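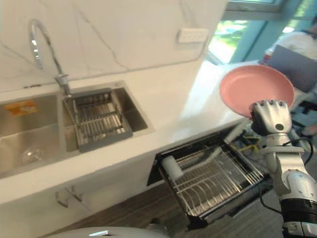
Chapter 4

The Sink and the Dish Area

More work gets done at the sink than at any other spot in a home kitchen. Food is rinsed there, pots are filled and nearly everything used in a meal passes through on its way back to the shelf. A kitchen with a good stove and a badly planned sink is still a slow kitchen.

Chapter 3 dealt with cooking surfaces. We now turn to washing, draining and putting away, and to the fixtures that serve these jobs. By the end of the chapter you should be able to choose between a single and a double sink, place a faucet so that it reaches both basins, and plan storage for wet dishes.

4.1 Single and double sinks

A double sink has two basins side by side. They may be equal, but in many homes one is larger. The large basin takes soaking and washing. The small one is used for rinsing, or it holds a drain basket – a slatted or wire insert that lets water run off plates and vegetables.

A single sink gives more room for wide items such as frying pans and baking sheets. Its weak point is that dirty water and clean dishes have to share one space.

The Khoury household survey, which we use throughout this book, covered 385 kitchens. Of these, 300 had a double sink. In 31 homes the second basin was used only for storage.

4.2 Where wet dishes go

Dishes can dry in a basket set in the sink, on a rack on the counter, or in a pull-out rack drawer below the counter. The drawer keeps the countertop clear but needs a tray that can be emptied. Table 4.2 compares the Stareo and Rundside drawer types by width, depth and load.

Key terms: basin, drain basket, gooseneck faucet, backsplash, pull-out rack

Before you read on, make a sketch of the sink you use most often. Mark the faucet, the nearest outlet and the place where clean dishes are left to dry. You will need it for Exercise 4.1.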